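Session 4: Good practice with hand-held grippers

Course notes, Nilleler teaching lab

Welcome back! Last time we looked at what a demonstration is and why a robot learner is so picky about the ones it gets. This session is about the rules we work by when we record them, and I promise it's more fun than the word "rules" makes it sound. Good habits at the table save hours at the desk later on, and most of them take a minute to learn.

Where the rules come from

The house rules come in two layers. The first is the Fovum sheet, the safety list you signed in Session 1. It covers cables, pinch points, tools left on the floor and who may switch what on. The second is the Idex guide, which we wrote ourselves over several terms and which deals with the quality of the recordings. If the two ever disagree, Fovum wins. Tell whoever is running the session and we'll fix the guide.

A word on formal standards, as somebody always asks. Published robot safety standards are mostly written with powered machines in mind. A gripper you carry in your own hand is a slightly odd case, and you should read the scope section of any standard before you quote it in your coursework. Please do this! Every year I mark a few reports that apply a clause to equipment it was never meant for.

Before you pick anything up

Clear the table of whatever the task card doesn't mention. Pens, phones and mugs all end up in the data, and a learner may well decide that the mug matters.

Open and close each gripper fully, several times, and feel for sticking. Check that the mount on top doesn't wobble. A loose mount shifts a tiny amount with each movement, and you won't spot it until the positions stop making sense.

Then look at the cables. Each one should leave the back of the gripper with a generous loop, so you can reach the far side of the table without a tug. Run the loop away from the objects. If a cable drags across the placemat or catches the rim of a bowl, stop and start that take again.

Working at the table

Our running example is the Lebrun table-setting task: spoons, a basket, a bowl and a placemat. It looks like nothing at all, and it's wonderfully hard. Spoons are smooth and curved, they hide behind one another, and a wire basket is full of gaps for a tip to catch in.

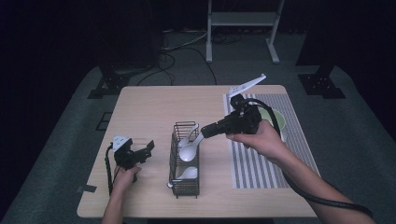
Fig. 1. Two-handed work with a white spoon at the wire basket.

Some points to practise with the spoons:

Hold the spoon by the handle and keep the bowl clear of the wires. Going in or coming out, move straight up and down for the first part of the path, and only then sideways.

Give the idle hand a job, even if the job is waiting. Keep it in view, keep it still and keep its jaws clear of the other gripper's path. A hand that drifts about looks like part of the task to a learner.

Move at the speed you'd use to lay a table for a guest. Beginners go painfully slowly, then rush once they get bored, and both show up in the recording.

If you drop something, carry on and recover it as you naturally would, then mark the take "recovery" in the log. Good recoveries are gold! Don't hide them, and don't stage them either.

Breaks and handling

Stop after 19 takes and put both grippers down. The Idex guide is firm about this and so am I. Wrists tire well before you notice, and tired takes are sloppy ones. Swap partners if you're working in pairs.

Keep your fingertips behind the jaws at all times, including when you're resetting objects. Put the gripper down first, reset with a free hand, then pick it up again.

Logging

Every take gets a line in the log, including the bad ones. Write the task card number, your station, the result (clean, recovery or void) and anything odd. The May group logged 1677 takes, and roughly 500 were voids, nearly all with a reason beside them. We learned a great deal from those reasons, and two of the cable rules above came straight out of them.

For next time

Read part 4 of the Idex guide, on naming and storing files. Bring one rule you think is wrong or badly worded, with your own version of it written out. We'll try the best ones at the table.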